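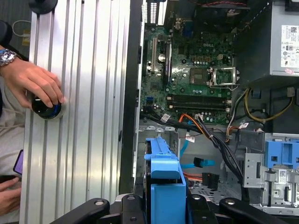
Desktop tower opened at the disassembly cell, Plorside workshop.

Cell Technician (Disassembly), Vorkia
Full time, on site at Plorside. Start in June or by agreement.

Vorkia takes in used office computers and strips them for reuse and material recovery. The disassembly cell at Plorside handles desktop towers and drive trays with one robot arm, a three-finger gripper and a wrist camera. We are looking for a technician to keep this cell set up, calibrated and in repair. The post reports to Randa Kanaan, workshop lead.

The work

The cell runs two shifts on weekdays. The technician is responsible for its condition at the start of each shift and for any stoppage during it. Routine duties are:

Checking finger alignment against the setting gauge and re-shimming where the tips do not meet.
Checking torque on the finger linkage screws every 700 cycles and replacing any with a damaged socket.
Cleaning the wrist camera window and repeating the hand-eye calibration after any change to the gripper.
Inspecting the cable run along the arm for chafing and re-dressing it where needed.
Teaching grip points for new case types, with a person at the stop button throughout.
Keeping the fault log up to date. Entries are written at the cell, at the time of the fault.

Full gripper overhaul falls due at roughly 1,000 hours. It is done on the bench, normally on a Saturday, and time off is given in the following week.

Most stoppages come from drive removal. Caddies differ between makers in where the latch sits and how far the tray must travel before it is free, and a tip set slightly too high will ride up on the drive cover. 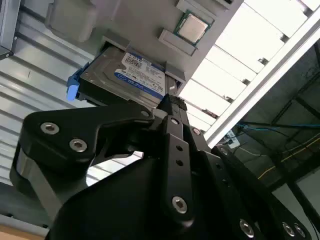 The technician therefore needs to be able to jog the arm by hand in small steps, read the approach angle from the camera view, and correct the taught point without disturbing the rest of the sequence. Loose SATA leads are the second most common cause, and are dealt with by changing the order of work.

What we ask for

A trade qualification in mechatronics, electrical maintenance or similar, or 3 years in comparable work.
Practical experience with one make of robot arm. Training on ours is given by Othmane El Idrissi over the first few weeks.
Safe working with guarded machinery, including lock-off.
Basic scripting is useful. Knowledge of PC hardware is useful but can be learnt here.

Tools and spares are supplied through Laltik. Overalls and safety shoes are provided.

How to apply

Send a CV and a short account of one machine fault you traced and put right to Dima Chidiac, Personnel, Vorkia, Plorside. Shortlisted applicants will spend a half day at the cell, starting at 8.30 am, and will be asked to set a finger and repeat a calibration. Travel costs are refunded against receipts.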